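Ticket 903: heating in Clekgate meeting room overshoots set point
Site: Clekgate
Area: first floor, meeting room and adjoining store
Controller: Trelen wall unit, two channel
Raised by: site office
Priority: normal
Status: monitoring

Fault as reported

Room temperature climbs well past the set point in the mornings. Wall unit shows 19 and the room is at 24 by 10:00. Turning the set point down has no effect until the following morning. Radiators in the corridor behave normally. The store next door, on channel 2, is cold.

Log

Entry 1. Checked the time programme on the wall unit. Clock correct, including the change at the end of October. Heating period starts 06:30, set point 19, night setting 16. No override active. Frost protection on, threshold at factory value. Nothing in the programme explains the overshoot.

Entry 2. Compared the wall unit reading with a handheld thermometer at the same height. Handheld 23.8, wall unit 19.4. Moved the handheld to the opposite wall, 23.6. The wall unit reads low by more than four degrees. Sensor offset in the installer menu is 0.0, so this is not a setting left over from commissioning.

Entry 3. Removed the cover. The back box has an open conduit running down into the store, and cold air can be felt at the sensor. Packed the conduit end with mineral wool and refitted the cover. After 40 minutes the wall unit read 22.1 against 22.9 on the handheld. Better, but the valve on channel 1 was still open with the room above set point. 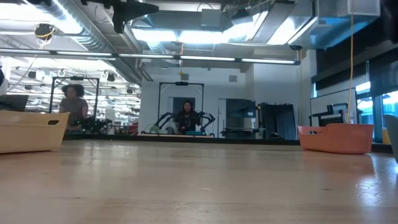
Entry 4. Tested the channel 1 actuator. Supply at the terminals was 24 V with the channel calling and zero with it off, so the output relay is good. The actuator pin did not move in either state. Took the head off the valve body and the pin stayed retracted. For the next visit, the logging thermometer goes on the long wooden table, on the bare wood clear of the yellow and pink plastic bins, which would shield it from moving air. Logging interval set to 500 seconds.

Entry 5. Replacement actuator head ordered from Popescu, normally closed, same thread. The Stornby depot had only the normally open type in stock. Do not fit that type here. The two heads look the same apart from the printing on the collar.

Entry 6. New head fitted. Pin travels fully in both directions. Closing time from the relay dropping out was just under four minutes. Balanced the radiator by setting the lockshield to one and a quarter turns open.

Entry 7. Channel 2 checked while on site. The store radiator was shut at the lockshield. Opened it one turn and bled it. Store up to 15 after two hours and still rising when the visit ended.

Entry 8. Logger data read. Peak 20.1 at 11:20, set point 19. Set the sensor offset to plus 0.8 to cover the remaining difference from Entry 3.

Outstanding

Conduit end needs a proper sealing gland in place of the wool. Part requested, 16 mm.
Old actuator head kept in the plant room, tagged with this ticket number.
Review the log again in November. If the peak stays under 20.5, close the ticket.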